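Notebook, equipment planning
June 10, 2023

Picking up the budget line again. The January list had the second arm, the wrist camera and a render workstation lumped under one heading, and purchasing sent it back. Splitting it now.

Arm first. Two quotes in hand, Trarlow and Tavum. Trarlow is cheaper on the base unit but charges separately for the controller cabinet and the teach pendant. Tavum bundles both. With those added the gap nearly closes, and Tavum's mounting pattern matches the plate we already have. Trarlow would need an adapter, which costs payload and adds height to the base. Reach is close enough on paper that it should not decide anything.

Gripper. Current plan is to keep the two-finger parallel type. Open item is stroke. The short version closes faster; the long version takes box-shaped objects across the wide face. Most of the office set is box-shaped. Leaning long, pending a look at how much of the wrist view the fingers take up when fully open.

Ran the office layout in sim with the long-stroke model to check sight lines before committing money. Wrist camera looking steeply down, fingers at both sides, tall black panel between the gray surface on the left and the wood tabletop on the right.
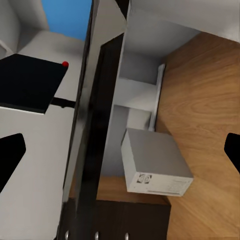 Silell wrote back on the draft that sim views should not be used to pick a lens at all, only to rule lenses out, and that the camera money should stay unallocated until a loaner has been on the real wrist for a few days. Fair point. Moving the camera line from "order" to "hold" and asking Talukder for a loaner unit.

What I still take from the sim run:

Occlusion from tall upright surfaces is a bigger problem than finger width. The panel blocks part of what lies between the left and right halves of the view, and a wider lens will not fix that from the same pose. A second fixed camera might. Adding it as a separate line so it can be cut without touching the wrist camera.

Glossy black surfaces need a depth sensor test before we buy. The renderer shows reflections on the panel rim, but our simulated depth channel is ideal and says nothing about dropouts.

Small targets are readable by color. The red ball on the black square is easy to pick out. Would not assume the same for gray on gray.

Workstation. Current batch is 1000 episodes and takes 47 hours on the shared machine, with the queue empty. A dedicated box is justified on that figure alone if we run a batch per week. Memory matters more than clock speed for these layouts. Not pricing a second card until the first has been profiled.

Spares, per arm: 4 sets of finger pads, one cable harness, one spare flange. Pads wear fastest on the textured boxes. Harness lead time from Tavum is 50 days, so it goes on the same order as the arm.

To do:
Ask Trarlow for a revised quote with controller and pendant included.
Get the payload figure with adapter from Trarlow in writing.
Loaner request to Talukder, wrist mount drawing attached.
Rerun the office layout with a fixed overhead camera, same objects, same poses.
Resubmit with arm, cameras, workstation and spares as separate headings.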